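Wednesday, Skurnlow arm, wrist camera self-mask

Reran the Holzer planner with the new self-filter on. 94 grasp attempts logged, 21 rejected as "obstacle near tool". I don't believe there were 21 obstacles. My bet is the filter is leaking and the planner is dodging its own wrist.
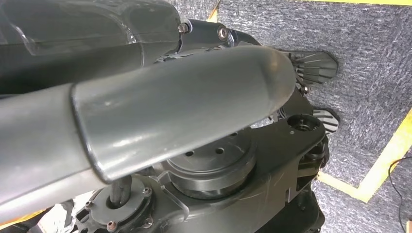
Clasent builds its mask from the CAD model and calls it done. CAD has no scuffs and no highlights. The gray link fills a big part of the view, and its satin sheen is where I'd look first for bad depth – then the ribs on the finger pads. The yellow tape on the carpet should be an easy check: it's flat, so any height there is noise.

Padding the mask by 2 pixels is a guess, not a fix. Want per-pixel rejects dumped before anyone merges the Jenosau branch.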